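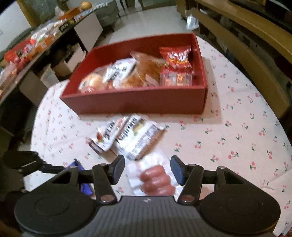 Does the Widgate hand gripper reduce the packing workload on a snack-box line?
It reduces the lifting and re-gripping; the checking and the paperwork stay with the packer, and in our case the paperwork grew.

We pack mixed food boxes at Grernton: sausages, breads, pastries, bagged snacks. The Widgate is a two-finger parallel tool held by the packer, who works the line as usual while the tool logs each grip. The logs are then used to set up the automated cell from Jidov. I ran it through February on both shifts.

Grip. Film-wrapped goods hold well once the closing force is turned down. At the factory setting it crushed flaky pastry. Flat packs lying flush on cloth are the weak point -- the fingertips need an edge to get under. Shirley Fehr found that approaching from the short side solves most of it.

Wear. The pads were due for replacement at 3000 cycles and looked it. Swapping them takes a hex key and some patience.

Weight. Acceptable for an hour, poor for a full shift. Clifford Li asked for a rotation after his second day and we now change over at 10 a.m. and 2 p.m.

Effect on jobs. Two packers moved to inspection when the cell started. Hours are unchanged, but the new posts involve more standing and less talking, and Annick MacLeod has asked to go back. Piece rates had to be dropped, as the target of 500 boxes was set for bare hands.

Support was slow. Manual is clear except for the calibration section, which refers to a menu our unit does not have.

Four out of five for the tool, three for the training package.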